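Listonwood Evening Course – Lighting a Large Room
Notes for week 6

Welcome back, everyone, and thank you for staying so late last Sunday – I know the ladder practice ran long. Tonight we move on to pendant lamps, and to my mind they are still the friendliest way to light a workroom with a high ceiling. Before you choose a lamp, look up and get to know the beams.

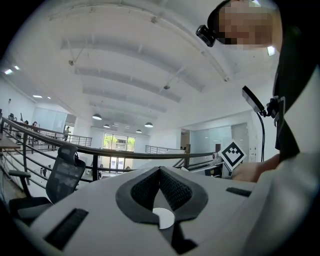 Fig. 13. Dome pendants, lit, under a white ceiling with long parallel beams.

Notice the thin conduit along the beams. When you sketch your own room for the Grudville exercise, draw the beams first, then the conduit, and only then the lamps (pencil, please!). Leave a 40 mm margin for my comments, and bring the Benel worksheet with you next time.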